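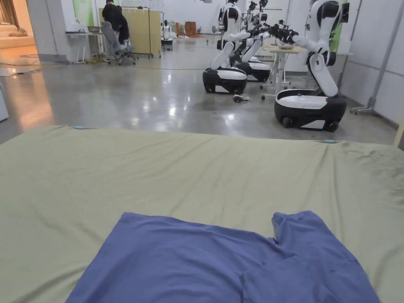 The last laundromat in Buvville closes in February, and the town is taking it about as well as you'd expect of a town that stopped using it years ago.

Drundier Coin Wash has 26 machines, of which 9 will start on the first try. I did my sheets there all through my twenties, and can report that the dryers took loonies, toonies and, on one occasion, my favourite toque. The chairs were bolted down, as though somebody might want them.

Then came the condos on Kulside, each with a washer the size of a bar fridge tucked behind a bifold door. 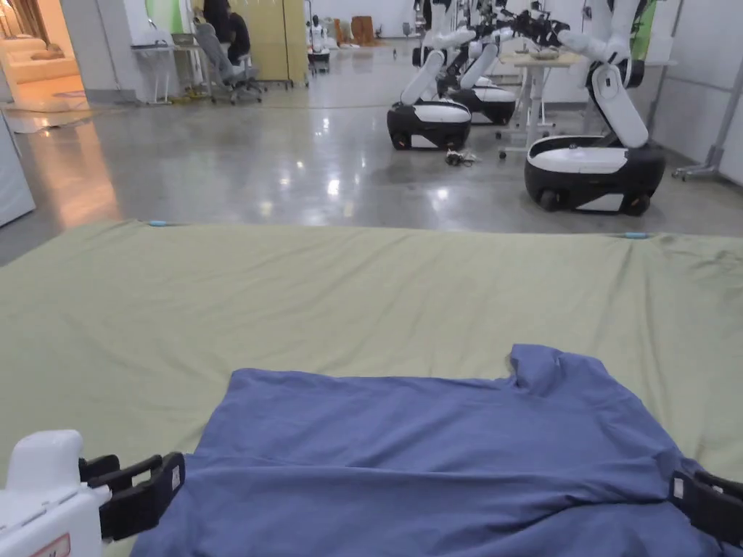 The washers hold two towels if the towels get along. Still, people would sooner run four tiny loads at home than haul a hockey bag through the slush, and I can't pretend I'm any different.

A petition to save the place drew 1,919 signatures - more customers than it's had since the pay phone came out. The new tenant is Gökçe, a bakery with very good pistachio rolls. I signed the petition, then asked what time they'd be opening.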